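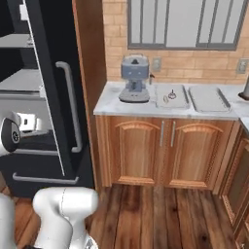

A black fridge with a freezer drawer below, set beside a tall wooden panel.

Food storage and the new kitchen roster

2021-11-20

The shared kitchen at Hirholm reopens to members once the new benches are sealed. Brigitta Zaugg has redrawn the roster, and it now runs in blocks of 3 weeks. If you had a regular slot before September it has been kept for you, but check the start time, as several have moved by half an hour.

Storage is the main change. Each group gets one shelf and one tub in the freezer drawer. Label everything with your group name and the date you cooked it. Cooked rice, gravy and cut fruit go home the same day or into the bin. Whole vegies can stay until the end of your block.

Please keep the fridge at 4 degrees or colder and let big pots of soup stop steaming before they go in. Splitting a batch into shallow trays speeds this up. Elfriede Schwaiger has left a stack of trays in the cupboard under the sink — wash and return them, lids included.

The Ikden lunch group cooked 144 serves over winter and would like help with the Christmas run. No experience needed, only closed shoes and a hair tie if you have long hair. Nillar Street residents can have meals dropped at the door.

Jars are wanted for the relish stall. We can use any size with a metal lid, provided the label has been soaked off. Leave them in the crate by the back step, not on the bench.

Kitchen hire stays at $21 a session for members. The Hofstetter room is charged separately and the key is signed out at the front desk. Bond refunds from the last block will be paid by bank transfer, so send Brigitta your details if you have changed accounts.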